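Teaching by demonstration (robotics)

Teaching by demonstration is a way to give a robot a new task without writing the motion as a program. A person performs the task, the movement is recorded, and a control model is later trained on the recordings. The method is used mostly for work in homes and small workshops, where objects change place from day to day.

Three forms are common. In hand guiding, the person pushes the robot arm through the motion. In remote control, the person moves a leader arm or a joystick and the robot follows at a distance. In the third form no robot is present, and the person works directly with hand-held grippers.
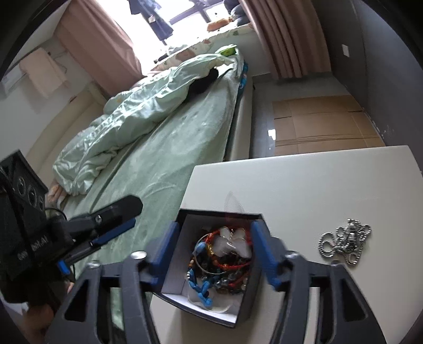 Wainwright Robotics Club – Reference Pages, Manipulation Section

Hand-held grippers became popular because they are cheap to carry from one home to another. The Zetora notes, which many clubs follow, advise 40 demonstrations for a simple pick-and-place task and almost 47 for a task with two hands. Small household goods are considered a difficult class. Beads, cords and thin bangles in one open box catch on each other, and the person must decide which piece to lift first. The model learns this decision together with the motion.

Remote control keeps the recorded motion closer to what the robot can do, but it is slower. In a comparison made at Pomalbridge, the same sorting task took 23 seconds with hand-held grippers and 32 seconds by remote control.

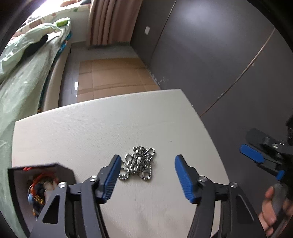 Grasp choice is the part of a demonstration which differs most between people. Some close the fingers on the middle of an object, others take the nearest end. With a rigid object both ways usually give the same result. A silver chain lying in a tangled heap is another matter: a loop that sticks out from the side offers an easy hold, while the center offers more metal between the pads. The Zakus guide recommends that one person keeps to one choice during a whole set – mixed sets need more recordings.

Failed attempts are normally kept and labeled separately.

See also: Hand guiding; Leader arm; Two-handed manipulation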